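Minutes of the sorting table meeting, April, start 4:30 p.m.

I took the notes again, so blame me for the spelling. Ville Riihimäki chaired, and the Matlala and Carner people were both in the room by the time we got going. 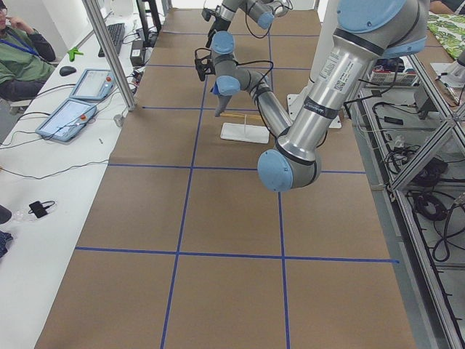 Do we need to put fresh paper down before every session?

Only when the old sheet is torn or the tape has started to lift, and otherwise it can stay down for the whole month.

That question ate the first part of the meeting, so I'm glad we have an answer written down. We all like the brown kraft paper. Ville asked if we could switch to white and got a pretty firm no (it shows every smudge, and we'd have to buy it specially). So brown it is, and we'll order another roll from Zakine, the 400 foot one. The 300 foot roll is a bit cheaper but then we're ordering again before summer, and I'm the one who has to do the ordering!

Blue tape. The grid stays. I was ready for a fight about this and there wasn't one – everybody finds the big rectangles easy to work with, and it's so much nicer to say "put it in the next cell over" than to wave your arms at somebody. Carner wanted smaller cells near the back wall. We talked it over and decided to leave the layout alone until the Tenlow order is finished, then try it on paper first. Ville will draw something up.

Somebody brought up pulling the tape off slowly and at a low angle. Please do! Last month a whole strip came up with the paper attached and I spent my lunch patching it.

Display stands. We're keeping the small white ones with the flat base and the thin post, with the wooden stick going across. I think they look lovely, very plain, and they don't fight with whatever you hang on them. Matlala would like 12 more. Agreed, but the sticks get bought separately this time so we can pick through them for straight ones. Stands go back in their box at the end of the day, sticks out, bases flat. I'll put a note on the lid.

Budget. We have 600 dollars left for table supplies. Paper, tape and the extra stands all come out of that, and Ville is happy with it as long as he sees the receipts before I file them. There was a short detour about whether cutting knives count as table supplies. They do now.

To do:
Me – order the paper and tape, write the lid note.
Ville – sketch of the smaller cells, talk to Tenlow about their delivery.
Matlala – find sticks, bring a few samples next time.
Carner – bring back the long ruler, please, we've been using the edge of a shelf.

We wrapped up at 5:20 p.m. Next meeting is same time, same room, and I'm bringing the coffee.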